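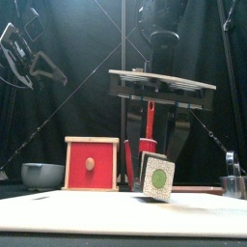

Bench 2, right arm with the speckled cube. Posted by Ayantu Ejigu

Robot arms on the returns bench - what happens to our hours and our rate?

Ayantu Ejigu
Sep 8, 2022

I work returns at Plutmont, we rent out play sets to daycares and preschools. Stuff comes back mixed up, we sort it, check it, rebag it. 17 of us on days. Management put two arms on bench 2 and now they want me and one other person to be "cell leads". No raise mentioned. Rate for the hand benches is 397 pieces a shift and I'm told it stays the same, but all the easy stuff goes to the arms first so we get the broken sets and the sticky ones. Same number, harder pieces. Has anyone been thru this? What should I ask before I say yes? Meeting is soon so short answers fine.

12 people have this question too

Teresa Ó Súilleabháin

Been thru it at Elico, different product (small kitchen goods) same story. Ask for these in writing:

Job title and pay for the lead role. Ours was "temporary" from January on and never got a pay line till we pushed.
A new rate for the hand benches. If the mix changes the old number means nothing. Keep a log of what lands on your bench, a week is plenty.
Who clears a stop. If it's you, who covers your pieces while you do it? We had people marked down for time spent resetting the arm.
Training on the clock, incl. lockout. Don't reach in because somebody showed you once.

The work itself was ok. Less wrist pain for me, more standing and watching, which I found tiring in a diffrent way. Some people hated it and moved to packing.
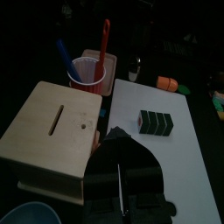
Same bench, gripper view. Carrot, green foam blocks, the slotted wood box

Oisín Cullinane

look at what's on that table. wood box, foam, cup with sticks in it, toy carrot. every one of those is a different grab. so don't let them promise 700 a shift off a sales sheet, ask for the number from your own floor with your own sets. Also a small piece on the dark tabletop, who checks for those at changeover? bet it's you. put it in the job description

Cempaka Wijaya

We have robots at Costello and its fine, just say yes, looks good on a resume

Ayantu Ejigu

Thanks Teresa, printing yours. Oisín they said 645 - will ask where that's from.

Helpful (31) | Share (4) | 2 min read
Contact us | Back to top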